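Spending Plan for New Grippers Goes Up for Comments

I spent most of my morning coffee (okay, two coffees) with the equipment plan that Gizella Szabó sent around to everyone on the Pidlow project, and I have to say it's a pretty good read for a budget! The short version: we want more hand-held grippers for the home chores work, and the plan says how many, from whom, and what we do when they wear out.

Gizella is asking for 12 complete grippers plus 100 spare finger sets. That second number raised some eyebrows on the mailing list, but I'm all for it. Fingers are the part that touches everything, and last spring we lost days waiting on a tiny bag of replacements.

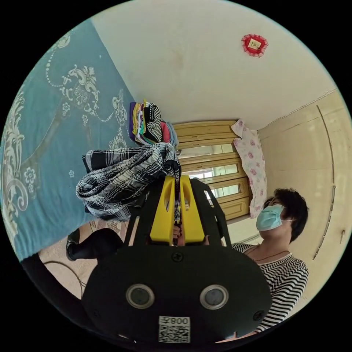
Spare parts get their own line in the budget this time, and I could hug whoever pushed for that. In the old plan a finger was just "supplies," lumped in with tape and batteries, so we never knew what a month of laundry was costing us. And laundry is hard on them. With a cloth like that black-and-white plaid one, the yellow fingers only have it by their tips, and the rest just hangs there in folds, tugging. Do that all day, every day, and the grip surface goes. Sterkex has quoted us for the full set, fingers included, and Taheri has quoted for the fingers alone. Gizella wants to order from both and compare them over the winter, which makes sense to me, even if it means twice the paperwork.

The other big item is storage. Each gripper is down for 2000 recordings before its first full service, and we're going to need somewhere to put all that. Afonso Pacheco priced out a Zinico drive cabinet and wrote a whole page on why we should buy the bigger one now. I read it twice and I'm on his side (sorry, Gizella). We filled the last one in April, a good while before anybody expected to.

There's also a nice little section on working in pairs, which I'd asked for, so I'm biased.
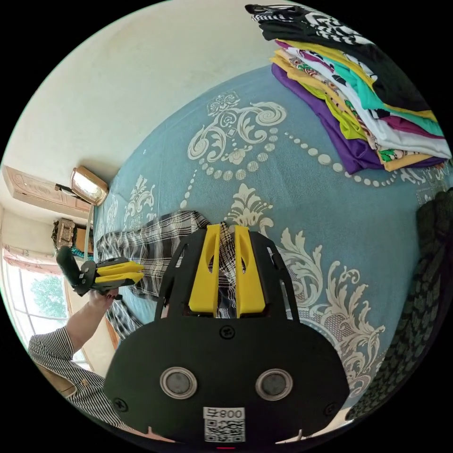 PIDLOW WORKSHOP, 11 Sep 2021

Comments are open on the plan as of today, and I'd love to see more of you weigh in than last time. The pairs question is the one I care about most. We have two of the grippers over the same bed here, both with the yellow fingers, and if you budget by the room, like the old plan did, you come up one short right away. The new plan budgets by the hand instead. It costs more up front, but then a pair can work on the same cloth together without borrowing from another team.

Still missing from the draft: carrying cases, a second charger for each team, and any mention of who pays for shipping when something goes back to Sterkex. I've sent Gizella a note on all of those. If you have something to add, reply on the list with "plan 1062" in the subject line so it lands in the right folder, and please put your comments on the spare parts table in a separate message.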